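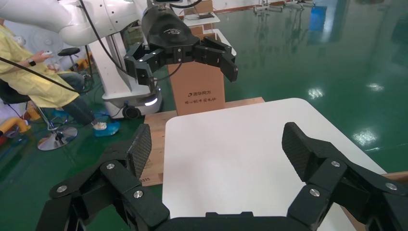

Ticket: white table top moves on the pallet
Product: Horano table top, white, rounded corners
Opened by: Sławomir Kubiak
Date: June 26, 2020
Status: waiting for parts

Problem
The white top lies on a wooden pallet and we use it as a packing place. When I press on one corner, the opposite corner goes up by 2 mm. Small boxes slide a little when I close them with tape. The top was bought from Fotden and it came without any feet or screws.

What I have tried
I turned the top by half a turn. The same corner of the pallet was still low, so I think the top itself is flat and the fault is in the wood.
I put folded cardboard under the low corner. It was good for one morning, then the cardboard became thin and the movement came back.
I checked the planks with a long ruler. One plank is 5 mm lower than its neighbour. I did not want to plane it, as the pallet must go back to Czarnecka in August.

Reply from Fotden support
Thank you for the clear report. Please do not screw the top directly to the pallet, the holes would end the guarantee. We can send a rubber mat, 800 mm long, and a set of thin wedges. Is the surface of the top damaged?

Answer from Sławomir
The surface is fine, I see no marks on it. Please send the mat and also the wedges. If the mat is too long, may I cut 200 mm from it with a normal knife?

Fotden support
Yes, you may cut it. Put the wedges under the mat, with the thick end to the outside. The parts are ordered, and we keep this ticket open until you write again.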